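Fengying Bai
Jan 29, 2019

1/ Our short paper on stacking was accepted last night, so I want to write a small thread for people who do not have time to read it. The work is by me and Hongmei Cao. I will try to keep the words simple.

2/ The question: a robot policy learns from demonstrations to pick up a thing and put it in a place. If the place is the top of another object, and that other object is turned a little, does the policy still put the thing down well? For us the answer was often no, and we wanted to know why.

3/ Most people, and also we at the beginning, suspect the grasp. We spent all of the autumn on the grasp. We changed the finger pads, we changed the approach speed, we collected more demonstrations. The numbers moved very little.

4/ Then Hongmei separated the trial into phases and scored every phase alone. This is a boring thing to do and I recommend it. The grasp was fine. The loss was in the last part, when the held object comes down and the policy must decide that it is in contact.

5/ With the lower object square to the table edge, the policy came down to the correct height and released. With the lower object rotated, it released too early and the upper object dropped the last bit, or it pushed too long and the whole stack moved.

6/ Our explanation is that the policy learned the height from the front edge of the lower object. In the training set this edge was nearly always parallel to the table. When it points to the camera as a corner, the learned cue is not there anymore.

7/ We test this with ordinary objects. I do not like it when a stacking paper has only colored cubes. Boxes from the house have handles, ribs, shiny sides, and the camera sees all of that.

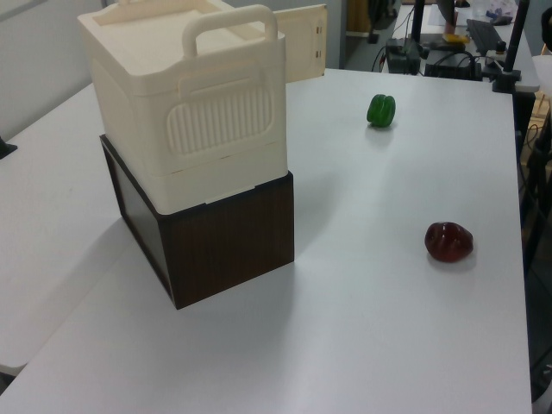
Cream box on the dark brown box, corner toward the camera. The two peppers are distractors.

8/ Somebody will ask about the peppers, so I answer now. A distractor should be a thing that the policy could want to pick, so we take things from the same pick-and-place training set. Peppers were in it. A glossy surface is also useful, it gives highlights that change with the lamp.

9/ The shiny dark side of a box is a difficult case for depth. Our depth sensor gives holes on such a surface. If your method trusts depth for the release height, please test it with something dark and glossy before you write "robust" in the title. We had this word in our title until the second draft.

10/ The method. We did not change the network. We added one small head which predicts the angle of the lower object, and we feed this angle to the part that controls the descent. In the code it is called Larex, from an old folder name, and it was too late to change it.

11/ For training the head we need labels of the angle. We get them without hand work: the arm places the lower object itself at the start of each demonstration, so we know the angle from the arm. The label is wrong if the box slips during release. We throw away these cases when the wrist force shows a jump.

12/ The result. We ran 100 trials for each condition, always with the lower object rotated. The baseline failed in 19 trials. With the angle head it failed in 3. A failure means that the upper object falls, or that the lower object moves more than 20 mm.

13/ I want to be careful here. The lower object in these trials is always a box. For round containers the angle has no meaning, and the head gives a number anyway. On round containers we see no gain and we write this in the paper, in the section on limits.

14/ Second limit: one camera, fixed, beside the table. Hongmei thinks that a wrist camera would make a part of the problem disappear. I think it would bring a different problem, the held object hides the lower one exactly when you need to see it. We have a friendly bet, and no data.

15/ Third limit: we tried only stacks of two. For a taller stack the error of the first placement goes into the second, and I would not expect our numbers to hold.

16/ What did not work, maybe it saves somebody a week. Rotating the images as augmentation did not help, I believe because it also rotates the table and the shadow, and the policy can see that this is not the real case. Random crops made the release height worse.

17/ Code and the list of objects will be online in February, after I clean the calibration scripts. They still have paths to my own computer inside.

18/ A question to people who work with soft grippers: do you see the same early release? Ours are rigid fingers, and I would like to know if the compliance hides the effect. Please reply or send me a message. Reports of failures are also welcome, with the angle if you have it.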